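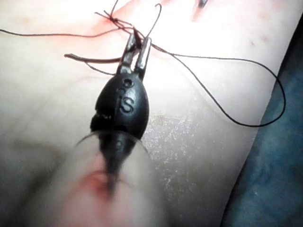 Suture practice tips, bench notes

Pad flat first. Good light straight over the middle, corners can stay dark. Dark thread on a pale pad — so much easier on the eyes.

Knots: pull snug, stop when the edges meet. Too tight and the pad puckers.
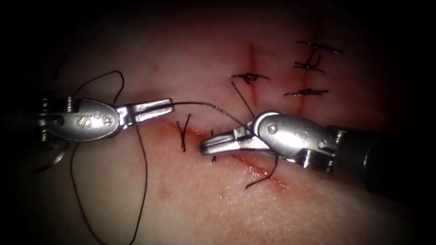
Keep the working strand short, too. Long tails loop back and catch on evrything. I cut mine at 21 cm, re-thread more often, fine.

Storage: scraps in a lidded Plandska tin, pads in the drawer. Wipe before putting away.

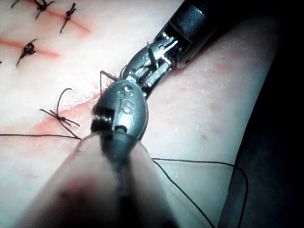

Loose ends

Snip tails as you go. Dont leave them till last, they tangle.
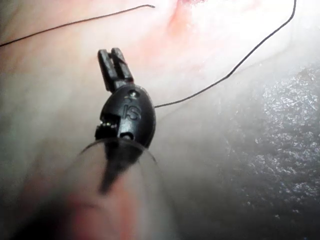 Fine dark strands on a pale background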